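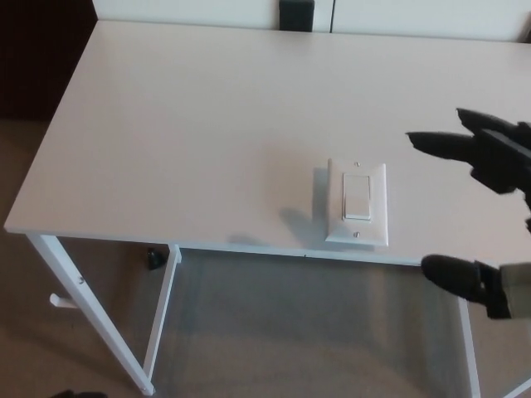

Gillespie Farquharson
June

4.2 Thanks buttons and edit counts

Grestlow, a hobby wiki, added a thanks button on the theory that praise keeps editors around. We doubt it. Of the 50 accounts we followed, 11 were thanked in their first month, and most of those were already busy — the praise may simply have followed the work. Figure 2 shows a small white object like a compact stand or holder.

Figure 2. Small white object, like a stand or holder, on a white desktop.

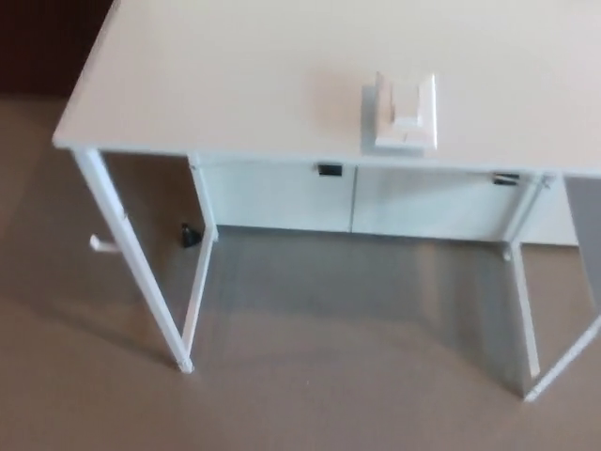

4.3 Limits

Altiso kept no log of thanks, so we left it out. Grestlow's own survey had 40 replies, all from current editors.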